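The Interval

Irina Cozma was appointed Senior Demonstrator at the Plarkside Institute in January, on a contract of 6 months, and was issued with a key, a locker and a copy of the Procedures for Instruction by Remote Operation. She read the Procedures on the tram. They required the demonstrator to sit upright, to refrain from conversation while the arm was under her control, and to perform each task in the manner in which she would wish it to be performed in her absence.

The task was afternoon tea. Moldovan, which operated residences for the elderly along the coast, had engaged the Institute to prepare an arm that could take up a packaged item, carry it to the resident's place and put it down. The specification ran to 40 pages, of which one concerned packaging. Film was to be grasped without puncture. Contents were to arrive uncrushed. The item was to be released at rest.

The controls, known in the building as the Gramska after the workshop that had made them, consisted of a pair of handles on a counterweighted linkage. When the demonstrator closed her fingers, the fingers of the gripper closed. When she hesitated, it hesitated, and the hesitation was entered in the log with the rest. Ms Cozma was advised of this on her first morning by the Deputy Director, who had a cold and kept to the far side of the bench. 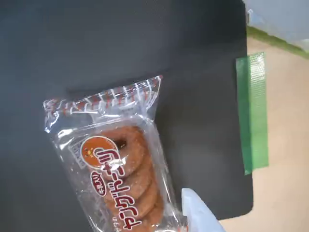
Ms Cozma's early demonstrations were judged satisfactory in all respects except duration. The expected time from approach to release was set by the Procedures, and she exceeded it by 3 seconds on nearly every attempt. The excess was traced to a single point in the motion. Having brought the fingers down beside an item, she held them there before she closed them. She did so with the packet of sugared doughnuts, the one with the smiling face on its orange badge, whose wrapper threw such a glare off the black mat that a brief delay might reasonably have been attributed to her eyesight. She did so equally with items that gave off no glare at all.

The Deputy Director raised the matter in writing. Ms Cozma replied, also in writing, that she had not been aware of the interval and would endeavour to remove it.

She endeavoured for a fortnight. The interval went down to two seconds, then to one, and the quality of the grasps went down with it. She caught a wrapper by its seal and lifted it with the cakes hanging beneath. She pressed too deeply and had to open the fingers and begin again. Each of these attempts was marked as unsuitable and set aside, and at the end of the fortnight the number of suitable demonstrations stood a good deal lower than the schedule required. It was agreed that she should return to her former manner until the total of 200 was reached, and that the interval would be taken out afterwards by the analysts at Villgate, who had tools for the purpose.

In the evenings she considered the question in her flat, with the window open. She set a packet of biscuits on the kitchen bench and picked it up. She did this several times, and at no point did she find that she had waited. Then the kettle boiled and she turned to attend to it, and when she turned back and reached for the packet without thinking of it, there the interval was. Her hand had stopped a little short. She stood for some time in that position.

Her mother had been a resident in a house of the kind that Moldovan operated, although it had belonged to another firm and stood a long way inland. In her last winter she had disliked having things taken from in front of her. The staff were kind and quick, and a plate would be gone before she had settled whether she was finished with it. Ms Cozma, visiting on weekends, had learned to put her hand down beside whatever it was and leave it there. Her mother would look at the hand, and then at the plate, and then generally she would nod. On occasion she moved the plate closer to herself, and the hand was withdrawn.

Ms Cozma did not include this in any correspondence. The form provided for comments from demonstrators had a field for equipment faults and a field for injuries.

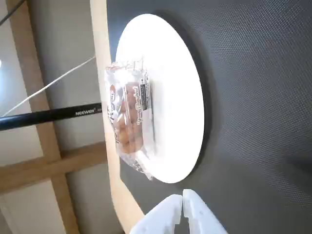 The last of the demonstrations was recorded at ten past four in the afternoon, and the full set was dispatched to Villgate that evening. The analysts removed the interval, as arranged. A trained arm was returned to Plarkside for acceptance and placed under observation by the Deputy Director, Ms Cozma and a representative of Moldovan, a tall woman who had brought her own chair cushion and did not remove her coat.

The arm approached the first item, lowered its fingers beside it, and waited.

The Deputy Director consulted the settings and confirmed that they were as specified. The trial was repeated with a different item, then with the same item turned about, and then with the lights dimmed. On each occasion the fingers came down and remained where they were for a moment before they closed. The grasps were sound. There was no puncture and nothing was crushed. Villgate, reached by telephone, was of the opinion that some trace of the interval must survive in the approach itself, in the way the hand slowed from a considerable distance off, and that it could be removed only by discarding the set and commencing again with another demonstrator.

The representative of Moldovan asked whether she might sit at the table. There being no provision against it, the Deputy Director consented. She moved her cushion across, sat down, and asked for the trial to be run once more. The arm came over and lowered its fingers beside the pastry in front of her. She looked at them. She then put out one finger and drew the packet an inch or so toward herself, and the gripper, having closed on nothing, opened again and went back to its station.

"Is it meant to do that?" she asked.

The Deputy Director stated that the behaviour fell outside the specification and that the Institute would bear the cost of correcting it. Ms Cozma, who was required by the Procedures to refrain from conversation only while the arm was under her control, observed that it was not at present under her control, and said that she would like to add something to the record.

She was asked to wait while a form was found.

Contact | Copyright Plarkside Readers' Quarterly, all rights reserved | Back to top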